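The road to Wokau ends at a wooden gate, and after the gate you must walk. I had read about the village in an old hiking booklet, where it received only two lines. One line said that the path is steep. The other said that the bread is good.

I arrived in January, when the guesthouse is officially closed. Verena Hauser opened the door anyway. She looked at my shoes, then at the sky, and told me to come in before the snow did. For the next nine days I was her only guest.

My room had a stove, a narrow bed and a window facing the Flurnudus, the long ridge which separates this valley from the next one. In the morning the ridge was blue. At noon I could not look at it without closing my eyes a little. I had planned to cross it on my second day, but Verena laughed at this plan and gave me a shovel.

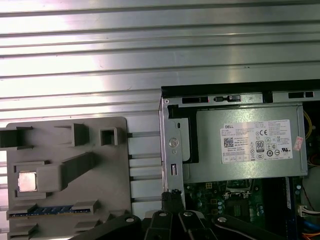 *A gray tray with raised walls and rectangular pockets, on slotted aluminum.*

So I learned the village by clearing its steps. There are 915 of them between the gate and the chapel, according to a sign by the well, and I believe the sign. I met the Suter family on the upper steps. They keep goats and they make a hard cheese which must be cut with two hands. The grandmother did not speak any language I know. She corrected how I held the shovel, and after this my back hurt less.

In the evenings I ate soup in the kitchen and asked too many questions. Why does the road stop at the gate? Verena said that the money stopped there. Would the people like to have a road? She thought about it while she washed the pot. The young ones would like it, she said, but they would use it to leave.

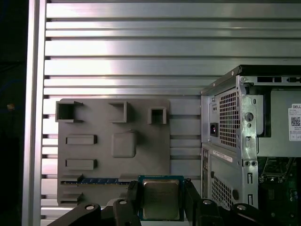 On the seventh day the wind became quiet, and Ezekiel Achterberg came up from the valley with his skis on his back. He has guided on the Flurnudus for most of his life. He put his hand in the snow behind the chapel, pressed it, and said that we could try in the morning.

We left in the dark with tea and a piece of the Suter cheese. The climb was slow. Ezekiel stopped often to listen, and when he stopped I also held my breath, although I did not know what we were listening for. Near the top the sun reached us all at once. On the other side I saw a forest, a frozen lake and one thin line of smoke.

I wanted to go down to the lake. Ezekiel shook his head and pointed to the slope under it, where the snow had a crack as long as a street. We drank the tea standing up, and then we turned back to Wokau, where Verena had already put the soup on the stove.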